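Sat 16 November

Why I went back to line-drying

My dryer quit in April, in the middle of a load of sheets, and I did what I always do with a broken appliance – I closed the door gently and hoped it would feel better in the morning. It didn't. The repair quote came to $832, and I said thank you very much and went out to look for the old clothesline hooks on the back fence, which were still there under all that jasmine.

I grew up with a line, so you would think I'd remember how to use one! My first try was a mess. I pegged shirts by the shoulders and got those silly little points, and I hung dark jeans in full sun until they faded along one leg. My neighbor Loan Huỳnh watched this over the fence for a week before she came around with a bag of 50 wooden pegs and some very kind advice. Shirts go upside down, pegged at the side seams. Jeans go inside out. Everything gets a good hard snap before it goes up, and that alone saves me most of my ironing (which I was never doing much of anyway, if you've seen me at church).

Towels were the part I nearly gave up on. If you've ever dried yourself with a line-dried towel you know the feeling, a bit like being hugged by a doormat. What helped in our house was using less detergent, a lot less, and putting half a cup of white vinegar in the rinse. I also shake them out at both ends of the job, once going up and once coming down, and I bring them in before they get completely crisp and let them finish indoors over the banister. They still aren't dryer-soft, but my husband has stopped making remarks, and I have grown rather fond of the scratchiness on a cold morning.

Rainy weeks are harder. I have a folding rack in the spare room and I open the window a crack, and I try to wash small loads early in the day so that I'm not tripping over damp socks at bedtime.

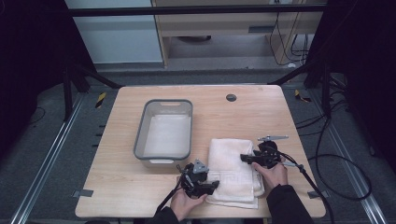 I still haven't worked out what to do about fitted sheets, though – mine fill up like sails and take the pegs with them. If you have a trick, please leave it in the comments, and I'll try it on the next windy day.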